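Praltham Trial Compares Bag and Basket for Loose Fruit

April 18, 2020

A storage trial at the Praltham produce store has moved its mixed fruit out of thin plastic carrier bags and into open, perforated baskets. The change follows a first round of checks in January, when store staff logged more soft spots on bagged fruit than on fruit kept in rigid containers.

The trial is run by Kibet Mutiso, who manages handling methods for Drikari, the wholesaler that supplies the store. It covers small mixed lots of the kind sold to households: citrus, apples and dragon fruit packed together in one bag. Each lot is transferred at a table and then held on a shelf for five days. A second set of lots stays in the bag for the same period as a control.

"The bag is fine for the trip home," Mutiso said. "It is a poor place to leave the fruit afterward. The weight settles at the bottom and the plastic holds moisture against the skin."

The transfer procedure is short. The bag is laid on its side and opened at the handles. Pieces are taken out one at a time and set down in the basket, never tipped in as a batch. Round, firm fruit goes in first, along one side. Dragon fruit is placed last, with the scales clear of neighboring pieces, as the tips bend and tear easily and can mark softer skins. Stems are checked before each piece is put down, and any fruit with a split or a wet patch is set aside and kept out of the lot.
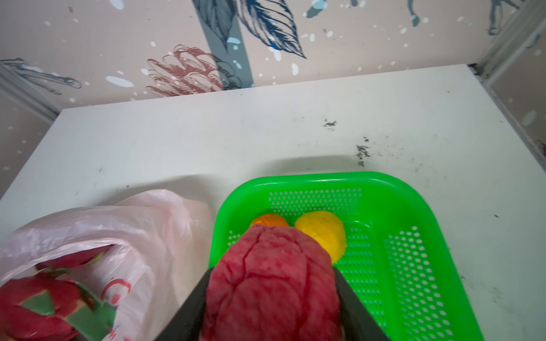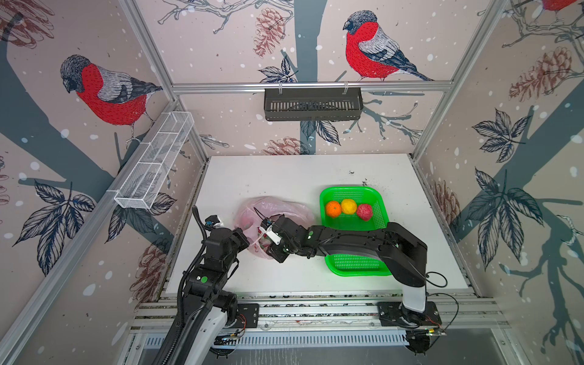
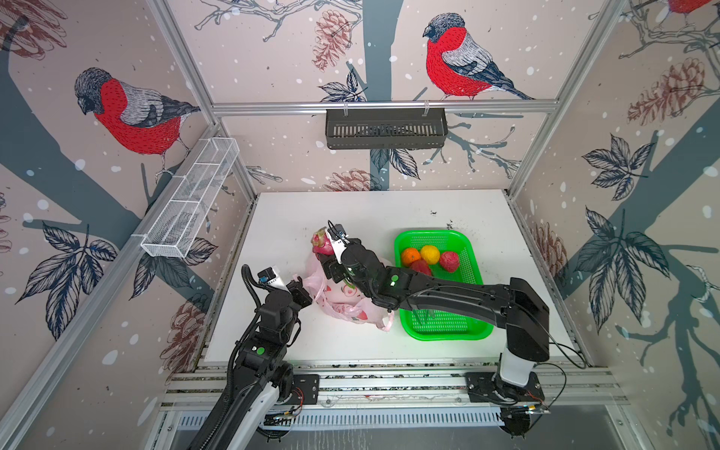
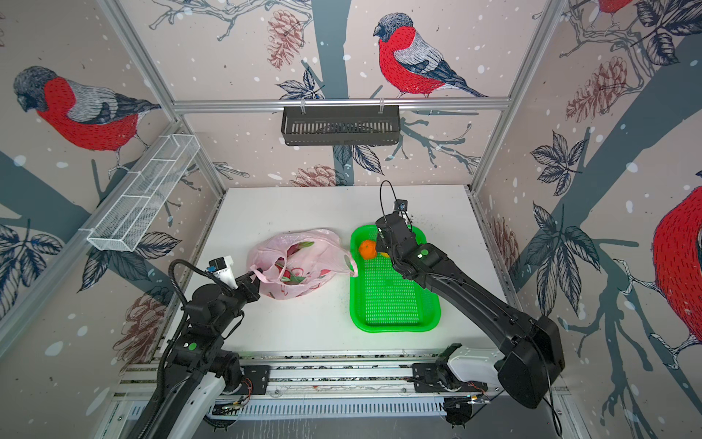

Mixed fruit, a pink plastic bag and a green perforated basket on the transfer table.

The basket has a raised rim and small openings in its base and is used without a liner. A paper liner was dropped after the January checks. It reduced rubbing against the base but covered the openings, and staff found damp paper under the citrus in several lots. Mutiso said a ribbed mat may be tried later if marks from the base turn out to be a problem on apples.

Lots are kept to a single layer. The first version of the procedure allowed two layers, with apples underneath. That was withdrawn because the lower fruit could not be inspected without moving the upper fruit, and each extra move adds a chance of bruising. Under the present rule, fruit that does not fit in one layer goes into another basket.

Of the 29 lots in the current round, 28 have been held for the full period. The remaining lot was transferred late and will be checked separately. Fruit is graded for bruising, skin damage, shriveling and mold. Shriveling is the one measure on which the baskets are expected to do worse, as open storage lets citrus lose water faster. Mandarins and other thin-skinned types are graded daily for that reason. Full results for the round have not been released.

A separate check covers the bags themselves. Bags that are dry and free of tears after unpacking are folded and returned to the counter for reuse. Wet bags are hung until dry. Bags with stretched handles are withdrawn, since these tend to fail when loaded again with heavy fruit.

Cleaning is also part of the method. Baskets are washed in warm water with a mild detergent, rinsed, and left upside down to drain. A soft brush is used on the openings, where juice and bits of peel collect. The table is wiped between lots.

Tarner, which operates a packing hall on the same site, has asked for a copy of the procedure and may apply it to fruit returned from retail displays. Those lots are larger and would need deeper containers, so the one-layer rule would have to be revised. Mendonça, a citrus grower that ships to the store, will supply the oranges and lemons for the next round so that all citrus comes from one source. In the current round it was bought from mixed suppliers, and its age at the time of transfer was not recorded.

The next round will use the same bags and baskets. The written procedure is available to suppliers at the Praltham receiving office on request.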